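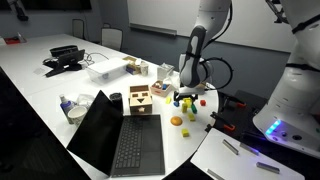 Domnica missed the last ferry to Storkside by 4 minutes. Ran anyway. Wet planks, one shoe half off, the letter going soft in her pocket.

"Gone," said Relu from the ticket hut. Didn't look up.

"I can see it's gone."

"There's the 5 o'clock. Morning."

She sat on her bag. Her father's handwriting, first in years. Come befor Sunday lunch gets cold, it said, as if she'd only popped out.

Relu put the kettle on. Two cups. She hadnt asked.

"You're Dumitrescu's girl," he said.

"Was he well?"

He poured. Took his time over it.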